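Setting Up a Neighborhood Donation Drive Through Your Shop

These steps cover a drive run from a single storefront, such as a garage, bakery or hardware store. Allow 3 weeks from first notice to final drop-off.

1. Choose one recipient
Call the food bank or shelter before announcing anything. Ask what it accepts, what it turns away and when its loading door is open. Write down the name of the person you spoke to.

2. Set a limit
Decide how much you can store. The Berkstead drive in August stopped at 700 items, the most the back office at Sowa Auto could hold. If you expect more than that, arrange 2 pickups.

3. Prepare the collection point
Place the container near the counter, within sight of staff. An open top is easier for customers than a lid. Post the list of accepted items at eye level – large type, no more than ten lines.

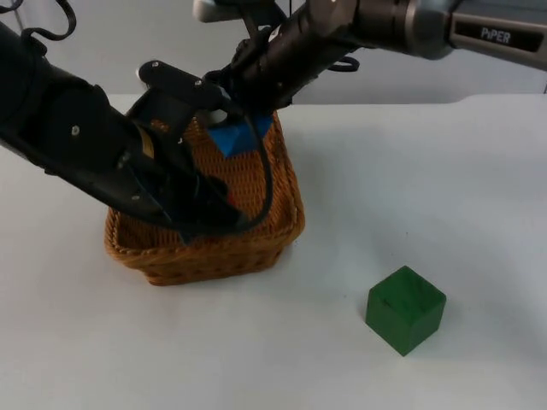 A woven wicker basket on a white tabletop.

Empty the container at closing and log the contents by type. Cash goes in the register under its own key, never in the container.

4. Tell people
Print flyers for the nearest blocks. Lucyna Pietrzak at Sowa ordered 1000 and used most of them. Ask neighboring shops to keep a small stack by the till.

5. Deliver and report
Box goods by type and mark the weight on each box. Get a signed receipt. Post the totals in the window within a week, and send a copy to any shop that handed out flyers.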